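March, evening

Second full day on the Steinarsdóttir canvases. Got to the store at Ernley just after eight and had the large one, Cladton II, face up on trestles by half past. Halldóra Lykkegaard had left the condition sheets from the last loan, which record the lower left corner as stable. It is not stable. There is a lifting area the width of my palm where the ochre passes over the older white, and the edges move if you breathe on them. Faced it with tissue before doing anything else.

Spent the morning on raking light, both directions. The ground is thinner than I assumed. In the top third the weave shows through plainly, and she seems to have scraped back at least twice before the final layer. The horizontal bands were not taped. Under magnification the edge wanders by a millimetre or two all the way across, with small beads where the brush was reloaded. Villads Hjaltested's catalogue essay says tape, and everyone since has copied him. I will write to him once I have checked the other two pictures in the group.

Inventory number on the stretcher is 1,904, in blue crayon, and again on a paper label half eaten by something. The numbering is a nuisance. She began the studio book at 1,000 and left gaps of up to 200 when she changed address, so the figure says nothing about how many works exist. Lotte Verhoeven has been matching numbers to the sales ledger and has 18 left over with no picture attached. I suspect several are the same canvas entered again after repainting. Cladton II has a second number under the first, rubbed out, last digit possibly a 7. 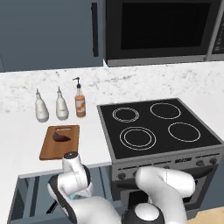
Solvent tests after lunch. Deionised water on a swab lifted grey dirt from the white and nothing else. The red was another matter: faint pink on the third roll, so I stopped. Saliva slightly better than water, as usual. Adjusted the pH down a little and tried again along the tacking margin, no colour. Will repeat tomorrow on a fresh spot before I commit to the red at all. The blue I have not touched.

Warrick Katene rang at three about the hang. He wants the three Cladtons on one wall with no glazing, low, so that people meet the bands at chest height. I have no objection to the height. I do object to no glazing with the red as it is, and said so. He asked whether a barrier would do. I said it would stop bags and elbows, and would do nothing for dust. Left it there -- he will ask again.

Nektarios Kouris sent the scans of the Pranano sketchbook. Nine pages are usable. Page four has the band layout for II almost as painted, with the proportions pencilled down the side, and the bottom band is clearly narrower than the one on the trestles now. So either she changed her mind or the lower edge was let out when the canvas was restretched. There are two sets of tack holes along the bottom and only one along the top, which favours the second. Need to measure properly with the stretcher off.

To do: consolidant for the corner (weak sturgeon glue first, then see). Order more of the narrow tissue. Ask Halldóra who signed the last condition sheet. Look for the old photographs of the back.

Home at seven. Eyes tired.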